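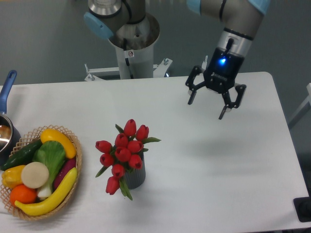

1 min read

Search this site Go

Can I take a water meter reading myself when I move out?

I'm leaving a flat in Prendach on Sunday. The last bill was estimated and looks too high – the meter shows 327 and they've charged me up to 400. Do I have to wait for someone from Plilon to come round?

Ondulberg
3 shares

Iyamu
No, you can send your own. Write down the black digits only and leave out the red ones. Take the reading on the day you hand the keys back and ask for a corrected bill at the same time. 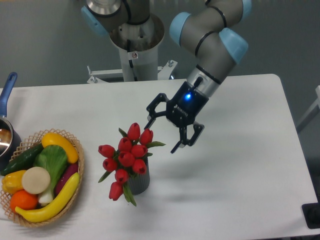
Keep a note of the meter's serial number too, as they asked me for it twice. My refund took most of February to arrive.

tapwater_tim
just ring them, mine was sorted in one call. might be different for flats though

2 comments

Contact us | Copyright | Back to top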